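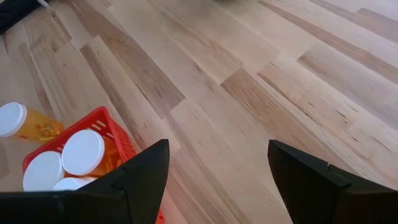 Reviewers at Jasness asked whether a policy trained on wrist views alone could tell a container lying on its side from one standing upright, and whether the answer would hold on a different floor. The Datance wrist-view module is supplied with the results of the study that followed.

## Datance wrist-view module

Supplied by Plarutik. Page revised August 13, 2023.

The module pairs a two-finger gripper with a small wrist-mounted camera. It is intended for research groups studying the collection of small household items, such as pill bottles, into a basket at floor level.

**Method.** The policy was trained on 1,945 demonstrations, of which 764 began with a bottle on its side. No overhead camera was used. Evaluation took place in February on the Alvarado test floor, with 100 trials for each starting pose.

**Result.** Upright bottles were collected more reliably than those on their sides. Most failures occurred at the approach, when a fingertip hid the cap from the camera.

**Supplied with the module**

- Gripper and camera mount
- 2 spare fingers
- Trained policy and evaluation records

Orders from teaching institutions should be accompanied by a departmental reference.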